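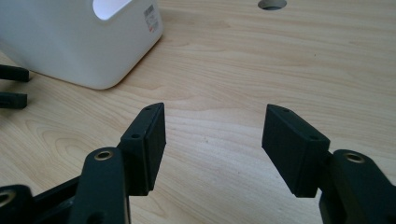
Panville Library Gets Its Big Tables Back in September

The long wait is over for anyone who has been doing homework on the windowsills. The reading room at the Panville Public Library reopens at 10 a.m. on the first day of September with its wooden tables sanded, refinished and ready for elbows, laptops, board games and everything else this town puts on them!

The tables spent the summer in the workshop of Renato Sosa, whose shop, Obeidat & Sosa, sits behind the old feed store on Rallasance Road. He took 17 of them, one vanload at a time, and stripped off a dark brown stain that most of us had assumed was the color of the wood. It wasn't even close. Underneath was a pale blond top with long grain lines running across it, and in places the figure curves around into big ovals that look a bit like ripples on a pond.

"I called my wife over to see the first one," Sosa said. "I'd put a coat of finish on and the ovals just came up. I stopped for lunch early so I could sit there and look at it."

The library was founded in 1886, though the tables are younger than that and no one on staff could give us a firm date for them. They had been stained at least 2 times over the years, Sosa said, and the later coat was the stubborn one. He worked with hand scrapers near the edges and saved the power sander for the middle. Old ink blots came out of most of the tops. A few deep scratches stayed, and so did a set of initials on the table nearest the atlases, which the staff asked him to leave alone.

The clear finish is matte, so the afternoon sun from the west windows shouldn't bounce into anyone's eyes the way it did off the old varnish. It also makes the whole room feel brighter. Walking in last week, before the chairs were back, I thought somebody had changed the light bulbs (they hadn't).

Money for the job came from the spring book sale, which moved 1171 books in a single weekend, and from a grant given by Dandunari, the garden supply company out by the river. The sale also paid for felt pads on every chair leg, a small thing that regulars in the quiet corner are going to love.

A few house rules come with the new surface. Drinks with lids are still welcome, and there will be coasters in a basket at the front desk for cups without them. Please bring a mat if you're using glue, paint or a craft knife. The library has several to lend, and the Saturday model-building group already has its own.

The chess club gets the first evening in the room, starting at 6 p.m. on opening day, and beginners are invited to pull up a chair. Story hour moves back from the basement the same week.

Sosa will be at the opening until noon with a few scraps of wood and a scraper, so kids and adults can try taking off a curl or two themselves. His next project is the card catalog cabinet, still under its dark stain by the stairs.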